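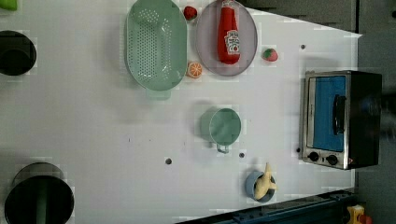 Spent the morning on the overhead camera calibration at the Hunholm cell. It had drifted again, and picks on the far side were landing off by 9 mm. I set the table up the way we run it, green colander at the top, ketchup bottle on its plate, banana in the blue bowl, toaster oven over on the right. I like to check with the real props on the table. A bare calibration board tells me the math is fine and not much else.

---

First thing I do is leave the software alone and put a wrench on the camera mount. Two of the four bolts were loose. Same two as in December. They got thread locker this time, and a paint pen line across each head so I can see if they move.

---

After that, let the camera warm up. Ours is a Havetti and the image shifts a little for the first 50 minutes. I used to calibrate right after power-on and then wonder why it was bad by lunch.

---

Board goes down, 10 poses, corners included. Most of our error was in the corners because whoever did it last kept the board in the middle. That was me.

---

Error after the new calibration was under 1 mm in the center and a bit over that at the oven end. Good enough for a bottle or a cup. I would want better for the oven door handle, so that pick gets its own taught approach and doesn't rely on the camera alone.

---

Gripper pads next. They're the soft Sakalauskas ones and they get shiny with use. Wiped them with alcohol, checked the edges for splits, swapped the left one. Write the date on the back of the new pad before you fit it. You can't read it once it's on, but you'll be glad when it comes off.

---

Ran 43 picks after lunch. One miss, on the strawberry, which rolled when the fingers closed. I slowed the last bit of the close and it has been fine since.

---

Still to do: the Vusach controller fan is noisy and the filter behind it is gray. Spare is on order. Until it comes I'm vacuuming the filter at shutdown.

---

Log entry for anyone on the next shift: camera mount, calibration and left pad all done 4 Feb 2022. Look at the paint lines before you touch anything else. If they don't line up, tighten the bolts and redo the board.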